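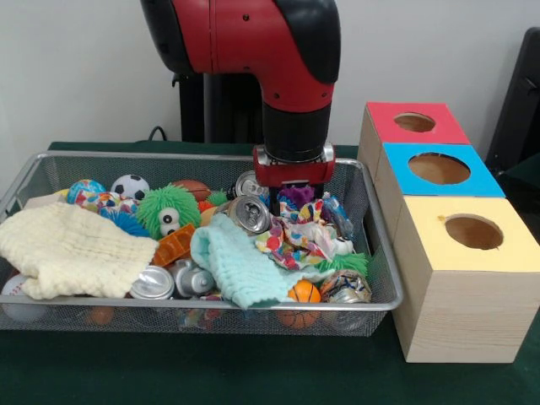 **Progress report, Darnela play and donation room**
Prepared by Neema Magesa for the Fluven fund, Aug 3, 2019

The grant of 3,197 dollars was paid in full at the start of the period. Most of it has gone to shelving, wire baskets and cleaning supplies. Receipts are attached separately.

Sorting is behind the plan. We have worked through 49 boxes of donated items, and 9 are still in the hallway at Cuervo. The main delay is mixed loads. Soft toys and balls come in together with towels, cloths and crushed drink cans, and all of it goes into the same basket until someone can go through it. A full basket takes around 4 hours to empty, check and put away.

Current practice:

- Balls are wiped down and shelved by size.
- Fuzzy and stringy toys are washed by hand in a net bag.
- Towels go to the laundry at Fandberg.
- Cans and bottles go out with the recycling the same day.

The hand washing is slow — the stringy toys tangle and need combing out afterward. I would like to move some of the supplies money to a second drying rack.

We also asked donors to keep cans out of the toy boxes. A sign went up at the Cuervo entrance, with mixed results so far. A separate bin next to the door may work better and can be paid for from what is left.

The remaining boxes should be done by the end of August. The shelf labels are still on order.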